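Ticket: Flotton bread maker, loaf sinks in the middle on the wholemeal setting
Status: Solved
Opened: Nov 16, 2021

First of all, I love this machine! I bought the Flotton in June and we've hardly had a shop loaf in the house since. White comes out beautifully, the fruit loaf is even better, and the pizza dough setting has completely changed our Fridays. So please read this as a happy customer with one stubborn problem.

The wholemeal loaf rises nicely, right up to the window, and then drops in the middle once the baking starts. It tastes fine but you could keep soup in the dip. I'm using programme 6, medium crust, and the recipe from the booklet with Kasilum strong wholemeal flour. Same result four times running.

Tried so far:

New tin of yeast. No change, still sinks.

Moved the machine away from the back door in case of draughts. No change.

Weighed the water on the scales instead of using the little cup. A bit better! The cup gives me 11 ml more than it should, every time. Still a dip though.

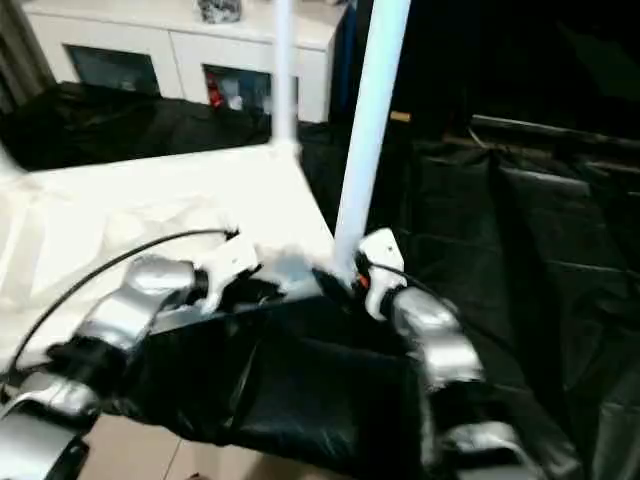

Reply from Flotton support: Thanks for all the detail, it really helps. Please cut the yeast by a quarter and take out a further 30 ml of water. Could you also tell us whether you use the delay timer, and what temperature the water is when it goes in?

Update: no timer, I always start it straight away. The water was 38 degrees because my old Michalski bread book says "hand warm" and I'd been following that faithfully for years. Should it be cooler?

Reply from Flotton support: Yes, straight from the cold tap is fine. The wholemeal programme has its own warming rest at the start, so warm water gives the yeast a head start and the dough is past its best when the heat comes on.

Update: well, what a difference. Cold water, less yeast, and the top came out level for the first time. I did one more the next day to be sure and got a proper dome, with a lovely even crumb all the way down. Very pleased!

One last thing, the paddle stayed stuck inside both loaves. Is there a knack to it?

Reply from Flotton support: Wipe a little oil on the shaft before you fit the paddle, and let the loaf cool fully before you pull it out. Closing this ticket now, but reply within 30 days and it will open again.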